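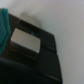 Filed under: Teaching and Outreach > Student Contributors

**marlpit**
I help run a student coding club at Toltville and we want to spend a term on one real project, with everyone sending in at least one patch. The project we picked is Tendau, a small scheduling library. It has 179 open issues and most of them have no labels. How do you choose first issues for people who have never made a pull request? We have nine students and two of us to review.

**oxbow_k**
Write to the maintainers before you touch anything. We skipped that in February and sent a pile of typo fixes to a project with one active maintainer. He closed most of them without comment and the students took it badly.

**marlpit**
I did write. They said yes, but they can't label issues for us. They don't have the time.

**fennel77**
Then label them yourself in a shared sheet. Read the issue, try to reproduce it, and write down which file you think the fix goes in. If you can't name the file after an hour, it is not a first issue. Documentation bugs are fine to start with.

**tarn**
I disagree on documentation. My students did docs patches first and most of them never moved on to code. They learned the Git steps and stopped there. Give them a failing test and let them work on it in pairs.

**fennel77**
Depends on the students. Mine had never opened a terminal. A failing test would have lost half the room in the first session.

**tarn**
Fair, but then I would teach the terminal on a practice repo and keep the real project for later. The maintainers shouldn't have to review homework.

**oxbow_k**
Agree with tarn on that part. Also cap the open pull requests. We use three at a time now and the rest wait in our own fork until one is merged or closed.

**marlpit**
The cap is a good idea. How do you handle it when a review takes weeks and the term ends?

**oxbow_k**
We grade nothing on merges. A student is done when the patch passes the tests and one of us has reviewed it in the fork. Some get merged after the term — we email the student if that happens.

**hollis_b**
Check the contributor agreement too. Zarard wanted a signed form from each person, and our students under 18 needed a parent to sign. It took longer than the patches did.

**marlpit**
Tendau only asks for a sign-off line in the commit, so we should be okay. I'll do the sheet first and try both kinds of issue, docs for the new ones and tests for the rest.

**tarn**
Post the sheet when you have it. I'd like to see which ones you rule out.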